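Wooden work board

A work board is a long, flat piece of wood laid over a bench or table to provide a smooth surface. Boards with a reddish-brown gloss finish show the grain clearly – often as darker streaks among amber ones – and also reflect overhead light.
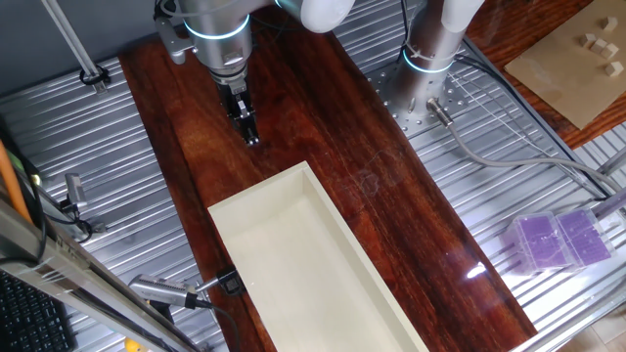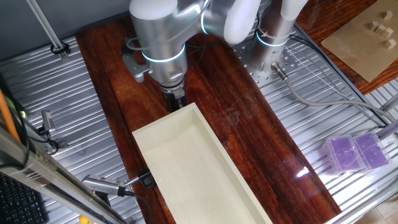
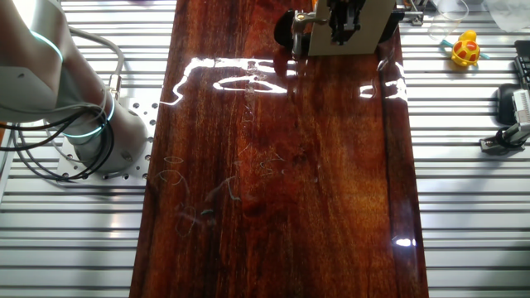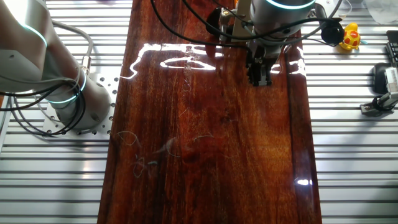

Long, glossy boards on ridged metal tables.

Care

Dust is removed with a soft, dry cloth, moved along the grain. The Plurnard handbook, edited by Annick MacDonald, advises against abrasive pads on varnish.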